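Histoire du mobilier domestique – notes de cours, séance 8
La table : du tréteau au meuble fixe

Bon, je vous remets mes notes au propre, avec les bouts que j'ai sautés parce qu'on a passé trop de temps sur les coffres la semaine dernière (c'est ma faute, j'adore les coffres). Lisez-les avant le TD, Arwel Vaughan partira du principe que vous connaissez le vocabulaire.

1. Mettre la table, au sens propre

Au Moyen Âge, dans une grande salle, la table n'est la plupart du temps pas un meuble qui reste là. On pose un plateau sur des tréteaux, on mange, on démonte, on range contre le mur. L'expression « dresser la table » garde la trace de ce geste, et j'insiste un peu là-dessus chaque année : quand vous lisez un inventaire après décès et que vous tombez sur « une table et ses tréteaux », il s'agit de deux choses séparées, parfois estimées séparément. Les tables dormantes, celles qu'on ne démonte pas, existent aussi, mais elles signalent un certain rang et une certaine stabilité.

Les convives sont souvent assis d'un seul côté, le service se fait de l'autre. Regardez les miniatures de banquets avec ça en tête, vous verrez que le peintre n'a pas forcément « triché » pour montrer les visages !

2. Le piètement se fixe

À partir de la Renaissance, on voit se multiplier les piètements assemblés : pieds tournés, entretoises au ras du sol, patins. L'entretoise basse rigidifie l'ensemble et sert aussi de repose-pieds, d'où l'usure très marquée sur les exemplaires qui ont vraiment servi. Une entretoise impeccable sur une table dite du XVIIe siècle, moi, ça me rend méfiante – elle a pu être refaite, ou retournée.

Les tables à rallonges arrivent à peu près dans le même mouvement. Les feuilles coulissent sous le plateau central et on les tire aux deux bouts. C'est très malin, et c'est lourd, comme pourra vous le dire quiconque a aidé Carys Price à déménager la sienne.

3. Le plateau et le bois clair

Un plateau massif bouge. Le bois gonfle et se rétracte surtout en largeur, presque pas en longueur, et toute l'histoire technique de la table tourne autour de ce problème : emboîtures en bout, taquets sous la ceinture, trous oblongs pour les vis. Un plateau ancien bloqué trop fermement finit par se fendre, et la fente suit le fil.

Quant à la couleur, méfiez-vous de vos yeux. Le goût du bois clair n'est pas une invention du XXe siècle : sous la Restauration, en France, on raffole déjà de l'érable, du frêne, du citronnier. Le mobilier scandinave d'après-guerre le remet à l'honneur, avec des plateaux nus, sans nappe, où la surface fait tout le décor. Le contraste avec un fond sombre accentue beaucoup cet effet de pâleur.
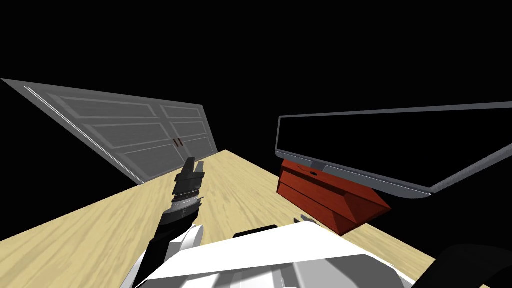

4. Qui s'assoit où

La table rectangulaire a des bouts, donc une hiérarchie. La table ronde l'atténue, et son succès dans les salles à manger bourgeoises accompagne un repas plus intime, plus bavard aussi. Au XIXe siècle, la salle à manger devient une pièce à part entière et la table y prend enfin une place centrale, sous la suspension.

5. Pour la prochaine fois

Apportez la description d'une table que vous connaissez bien (cuisine, atelier, grand-mère, peu importe). Une page suffit : piètement, assemblages visibles, traces d'usage. Les dessins sont les bienvenus, même ratés.

Valentin Berchtold et Cengiz Tatlı passent en premier à l'oral, on était d'accord. Le dossier écrit est à rendre le 14 novembre, au secrétariat ou dans mon casier.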